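Zekex Cevus arm and two-finger gripper: bench review
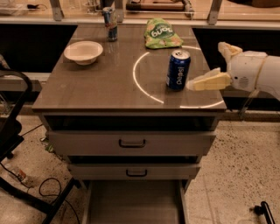
The Cevus arm beside a Pepsi can on the test cabinet, with a bowl, a tall can and a snack bag on the same top.

The Cevus is a light-duty white arm sold by Zekex as a kit: arm, wrist, two-finger gripper, controller box and a licence for the Ifans planning software. Our unit was bought at the normal trade price in February and has been in use on pick-and-place work since then. This review covers the arm and gripper with Ifans at its default settings, except where noted. The optional Ustisau vision package was fitted for the second half of the tests and is dealt with separately below.

Setting up

The base bolts down on four points. The bolts supplied are long enough for a thick bench and too long for a thin one, so have shorter ones to hand. Cabling is a single power lead and a single data lead from the controller. The data lead has a latching plug and stayed put throughout. The power lead does not latch, and on our unit it worked loose twice in the first week before we tied it to the base.

First start takes the arm through a homing routine which needs clear space on all sides. The manual says this on page three and then again, in bold, after the step in which you switch it on. The bold note should come first.

Levelling matters more than the manual suggests. With the base shimmed by eye, the gripper arrived low at the far side of the work area and touched the surface on two grasps. After levelling properly and repeating the touch-off, the fault went away.

Reach and movement

Zekex quotes a reach of 800 mm. We measured the same to the centre of the gripper pads with the wrist straight, but a straight wrist is of little use for picking things up. For side grasps at table height the useful figure is lower and depends on how far below the base plane the work sits. Anyone planning a cell should model it first; the Ifans reach map is accurate enough for this.

Motion is smooth at low and middle speeds. At full speed there is a visible settle at the end of each long move, and Ifans waits for it to die down before closing the fingers. The wait can be shortened in the settings. We shortened it, missed more grasps, and put it back.

Noise is low. The wrist gives a thin whine when it turns under load. It is not loud, but it is constant, and people sitting nearby will ask about it.

The gripper

The two fingers are cream-yellow against the white of the arm, and are easy to pick out from across a room. Pads are held by one screw each and can be changed in a couple of minutes. Grip force is set in steps through Ifans, and the steps at the lower end are too coarse. Step two will let a full drinks can slip during a fast turn; step three holds it, but will dent an empty one. A setting between the two would cover most household goods.

We ran 100 side grasps on an upright drinks can with its position changed by hand between attempts. The arm lifted and replaced the can on 97 of them. The three failures were all on the approach, with the lower finger touching the can before the grasp was complete and pushing it along the surface.

Bowls are harder. A shallow bowl with a wide rim can be taken by the rim with one finger inside, but the default approach comes in too flat for this and has to be tilted by hand in the path editor. Flat snack bags were poor with the standard pads. The softer pads, sold separately, helped when the bag had enough air in it to be pinched.

Ifans software

Ifans is competent and dated. Paths are built from waypoints, and each waypoint carries its own speed, grip and wait values. There is no way to change a value across several waypoints at once. A short job is fine; our longest program came to 172 waypoints and altering the speed throughout took most of an afternoon.

Keep-out zones are well done. They can be drawn as boxes or cylinders and are respected during manual jogging as well as in programs. Error messages are given as numbers, and the list of numbers is in a separate document.

Ustisau vision package

The package adds a camera mount, a calibration card and an object finder. Calibration took four attempts, the first three spoiled by strong overhead light on a glossy surface. A matt mat cured this and we would budget for one. Once calibrated, the finder coped well with upright cans and less well with printed bags, for which it tended to return a grasp point off to one side.

Wear

At 1000 cycles the pads showed light polishing at the tips and one pad screw had backed out by half a turn. Thread lock is not supplied. Joint play had not changed by any amount we could measure.

Verdict

Good repeatable motion, sound keep-out handling and easy pad changes. Against it are the coarse low-end grip steps, the non-latching power lead and slow editing of long programs. Suitable for teaching, light handling and trial work with rigid objects. Buyers who mainly handle bags or soft packs should ask Zekex for a trial with the softer pads before ordering.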